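Chapter 7
House Rules: Good Practice When Robots Share a Workbench 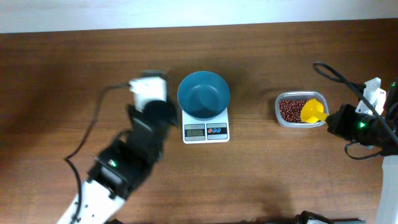
Most of us meet the subject of robot safety through a fence. Older plants put their machines in cages, painted a yellow line on the floor, and told everyone to stay on the right side of it, and for a long time that did the job well enough. But you have probably picked up this book because your own workplace looks nothing like that. Your arms are small, they sit on a bench at elbow height, and people come and go beside them all day long. So what do good rules look like when there is no fence to hang them on?

That question will keep us busy for the whole of this chapter, and I'd ask you to be a little patient with it. We will start with the humble things – cables, clear space, who is allowed to press what – and only later get to the formal standards, which I promise are much friendlier once you know what problem each clause was written to solve.

Let me begin with a small story. When the Bollix workshop first set up its portioning benches, the team wrote a rule book of 164 entries. It was careful work, and hardly a soul could remember more than a page of it. The following October they went back through their log of 3,227 bench sessions and looked at every stop that had not been planned. There were 257 of them, and a good many came down to plain housekeeping: a cable snagged on an elbow, a container set down a hand's width from its proper spot, two arms sent toward the same place at the same moment. The book was rewritten, and the new one had 24 rules. We will borrow from it freely as we go.

Food work makes a fine teacher here. Scooping dry beans and weighing them out sounds like the gentlest job in the world, and in many ways it is, but it asks you to think about nearly everything at once – where each arm may reach, what may touch food and what may not, what happens to a half-full scoop when somebody hits the stop button. (Do hold on to that last one. We will come back to it in Section 7.4, and the answer may surprise you.)

By the end of the chapter you should be able to:

Draw a reach map for a bench with two arms and mark the space they share
Write a start-up check that a new colleague can follow without help
Tell a rule from a recommendation, and word each one properly
Decide when a stopped task may be resumed and when it must begin again

7.1 Before the Power Goes On

Every good session starts with a look around the bench, and I do mean a proper look. Follow each cable from one end to the other with your eyes, and then ask yourself where it will lie when the arm is stretched out as far as it can go.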